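Setting up the Bumier 12 loop pedal

4. Connecting to an amplifier

1. Turn the amplifier volume fully down.
2. Plug your guitar into INPUT A. Use a screened lead no longer than 6 metres.
3. Run a second lead from OUTPUT to the amplifier.
4. Connect the power supply and wait for the red light to stop flashing.
5. Bring the amplifier volume up slowly.

Caution: use only the Sibiya power supply packed with the pedal. Other supplies may damage the memory board.

Note: if you hear a hum, move the pedal away from the amplifier's transformer and try again. 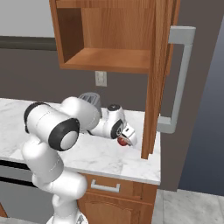 Fig. 2. White arm and gripper over a marble worktop.

5. Recording your first loop

1. Press the left switch once and start playing on the next beat.
2. Press it again to close the loop. Playback starts at once.
3. To add a layer, press the left switch while the loop is running.
4. Hold the right switch to remove the last layer.

Each slot holds nearly 12 minutes of audio. When a slot is full, the display shows 646 and recording stops. Save the loop or clear the slot before carrying on.

Note: the tempo is set by the first layer. To change it later, see Tempo and Click, page 113.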